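Portioning and line layout for a small sandwich counter
Speaker notes, Thursday session, Aiguo Ren

Slide 1. Title

Good morning. I ran the kitchen at Khaemba for a good while, and now I set up counters for other people. Today is about where the food sits before it gets made into a burger. I'm leaving out grills, menus and pricing. If you came for pricing, the Nimia session next door is the one you want, and I won't mind if you go.

(Wait for people to settle. Ask how many work a counter themselves. Ask how many own one.)

Slide 2. What a layout is for

A layout is an agreement about where your hand goes. The person on the line should be able to look at the ticket and reach for the tomato without looking for the tomato. When that works, the orders go out at the same speed at the end of the shift as at the start. When it doesn't, people slow down as they get tired, and they start leaving things off.

The most common complaint I get called in for is missing items. Owners think it's carelessness. I watch the line for 30 minutes and most of the time the missing item is the one stored out of order, or behind something else, or in a container that looks like its neighbor.

Slide 3. The build tray

I like a tray in the middle with everything else placed in relation to it. A shallow metal tray with a rim is fine. You don't need anything custom. It catches what falls, it lifts out for washing, and it tells the worker where the burger gets put together. On lines without a tray the build area drifts. By the lunch rush people are assembling on the cutting board, on the paper, on top of the register once.

Set it with the long side running away from the worker if you're short on counter width. Most of the counters I see are short on width. Set it the other way if you have the room and two people building at once.

Slide 4. Dividers

Clear plastic strips, standing on edge, along both long sides of the tray. They keep the ingredients out of the build area and they keep the build area out of the ingredients. Clear is better than solid. A worker can see what's left on the other side without leaning over, and a manager walking past can too.

At Gaver they put in steel dividers first. They looked good and they lasted, and the staff kept running out of bun halves in the middle of an order. We changed to clear ones the next week.

Slide 5. Leaf and shred at the back

The greens take up the most space and weigh the least, so they go at the back, in a see-through box with straight sides. Shredded purple cabbage on one side and torn lettuce on the other is a good pair. You can tell them apart from across the room and it doesn't matter much if a few strands get mixed. 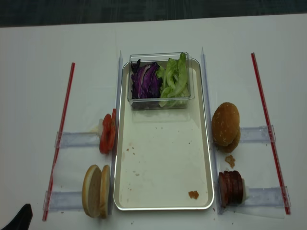 Sliced and split items go along the side, in the order you use them. I put buns nearest the worker. The bun is the first thing touched on every order, whatever else is on the ticket. Tomato goes farther back on the same side. If you sell a burger without tomato, the worker's hand stops short and never passes over it.

Stand the slices up if the shape allows. A tomato slice lying flat on another slice sticks to it, and people pull two or tear one. Leaned on edge against the divider, they come away one at a time. Same with bun halves. Keep the cut face easy to see so you know which half you have before you pick it up.

(If someone asks about slices sliding down: cut them a little thicker. Don't put a bracket on the line to fix a knife problem.)

Slide 6. How much to put out

Less than you think. The counter holds what you need until the next refill, and the rest stays in the cooler. For Jiltora, which is a two-person counter near a bus station, we settled on five builds at a time. Before that they were setting out enough for the whole lunch service and throwing away a lot of tomato.

Their owner kept a notebook of what went in the bin. Over one August it came to 3000 grams of sliced tomato. It's a small shop and that bothered her more than it would bother a chain. After the change she kept the notebook going, and the tomato line got short enough that she stopped writing it down every day.

Small amounts mean more refills. Staff will tell you they don't have time for that. Have them try it on a slow shift first. Refilling goes quickly when the spot is always the same spot.

Slide 7. Crumbs and bits

Split buns shed. Cabbage drops small pieces. Get a cloth to the tray between orders if you can, and every 5 orders if you can't. Lift the tray out at the change of shift, and wipe under it as well. Light-colored trays make this easier to enforce. On a dark tray you can't see a crumb and you won't clean for it.

Check the corners. A cloth goes round the middle of a tray very nicely and leaves the corners alone.

Allergies are a separate matter. A wipe between orders is housekeeping. If you have an allergy order, use a clean tray, clean gloves and a fresh set of ingredients from the cooler. Please don't go home and tell your staff I said a cloth was enough.

Slide 8. Training on the layout

Draw it on paper and tape it up at eye level. Use words and skip the icons. Have a new person build the same burger slowly several times, then read them tickets aloud with items left out. No tomato. No cabbage. That second part is where you find out if they know the line or only know the motion.

Left-handed staff: ask them. On a small counter you may be able to move the side items over for their shift. If you do, move all of them and put up a second drawing. A half-mirrored line is slower for everyone.

Slide 9. Questions

(Leave this slide up. The usual ones are sauces, cheese, and glove changes. Sauces go on the opposite side from the buns, caps down. Cheese stays cold until it's needed. For glove changes, point them to the county rules, as they differ.)

The blank layout sheet is on the table by the door. Take two, you'll spoil the first one.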